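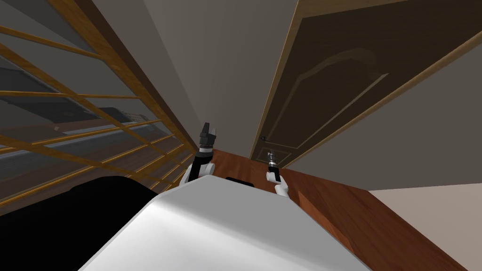
Home Storage and Organizing > Shelving and Closets

How much weight can shelves hold on drywall when the studs don't line up?

Posted by plainoak66
April 5, 2024

I have a small storage room off the hallway and I want to put shelves along the long wall. The wall is drywall over wood studs. I bought two sets of Covier wall brackets in February and only now got to the job. The shelf boards are pine, one inch thick and 66 inches long.

My problem is the studs. I used a stud finder and got one at the left end, then the next two where I expected them, and then nothing where the fourth should be. The wall seems to have a wide gap near the door, probably where a pipe runs. If I space the brackets evenly, two of them land on studs and two land on plain drywall.

I plan to keep canned food, paint, a few toolboxes and some paper files on these shelves. The package says the brackets are good for 193 pounds a pair, but it doesn't say what they need to be screwed into. Can I use drywall anchors for the two that miss, or do I have to move everything? I would also like to know if the boards will sag. I rent the place, so I would like to keep the number of holes down, although the landlord has said shelves are fine.

Thanks for any help.

ridgeline_carp
Marked as helpful

The 193 pounds is what the metal will take. It has nothing to do with your wall. A bracket rating assumes solid wood behind it, and the drywall will give out long before the bracket bends.

Put the brackets on the studs even if the spacing looks uneven. Once there are things on the shelf you won't notice. For the stretch near the door you have two choices.

The first is to let the board run past the last bracket. With one-inch pine I would not go more than 8 or 10 inches past, and I would keep light things on that end.

The second is to screw a horizontal board to the wall under the shelf, the full length of it, and fasten that into every stud you have. A one by four is enough for most things. The back edge of the shelf then sits on it. You still need brackets for the front, but the load at the back is spread out. This is what I did in my own storage room and it has stayed level for years. If the side wall at the end is in the right place, put a short cleat there too and the end of the shelf can rest on it.

On sag: pine that thick is fine up to 24 inches between supports with cans on it. At 32 inches I would expect it to dip in the middle within a year if it holds paint. Gallons of paint are heavier than people think, more than 10 pounds each, so put those on the floor or on the bottom shelf.

Before you drill near that gap, find out what is in there. Turn the stud finder to the deep setting if it has one, and look at the other side of the wall for a faucet, drain or outlet. If there is plumbing behind it, use short screws or stay away from that part altogether. A metal plate over the stud edge is a sign that a pipe or wire goes through, and you will feel it when the screw stops dead.

Screws should go at least an inch and a half into the stud after passing through the drywall. The ones that come with brackets are often too short. Drill a pilot hole first.

tidybasement

I used the Brinel toggle anchors for the same kind of thing and they have held up okay. Mine only has towels and light bulbs on it though. They leave a big hole, 1/2 inch, so keep that in mind if you rent.

My sister has freestanding metal shelves from Guzmán and there are no holes at all, you just need one strap at the top so they don't tip. Might be easier.

plainoak66

Thank you both. I looked on the other side of the wall and it backs onto the bathroom sink, so that explains the gap. I am going with the long board under the shelf and keeping clear of that section. The files and the paint will go at the bottom.

Does the board need to be glued as well, or are screws enough?

ridgeline_carp

Screws are enough – two in each stud, one above the other. Skip the glue in a rental. It tears the paper off the drywall when the board comes down, and then you have a real repair to do. Screw holes can be filled in a few minutes with spackle.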